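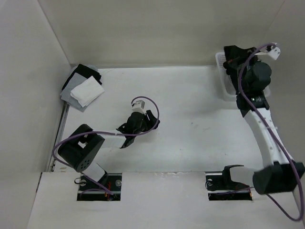
Beryl Yeoman wrote in to say she would gladly hand over the folding at home, but would a kit like this really suit people who have never touched a robot? It's a fair question, Beryl, and one I had myself before I spent a few evenings with the Wandar two-arm kit.

I'm delighted to say I got on with it very well! You get the pair of arms, the white enclosure they bolt into, the wiring and a set of practice jobs on a memory stick. Our practice job was cloths and a plastic tub, and I must say I've never been so wrapped up in a pile of cloths (Chie Fukuda had to remind me twice that the building was closing).

Setting up took 140 minutes with two of us on the spanners. The printed guide is clear until page 30, where it switches the left and right arms without saying so, and we had to undo five screws and start that part again. Evholm, who sell the kit, tell me a corrected page is on its way.

What I like most is the grippers. They are angular black things, far gentler than they look, and you can set how hard each one squeezes on its own. Thin plastic needs a light setting. The purple cables do want watching, as they hang in big loops, and I'd have liked some clips in the box.

Takumi Sakamoto is keen to try it with the younger group, and I think he should. We have the kit on loan until October, so if you fancy a go, put your name on the sheet by the door or drop Ieva Dambrauskienė a line.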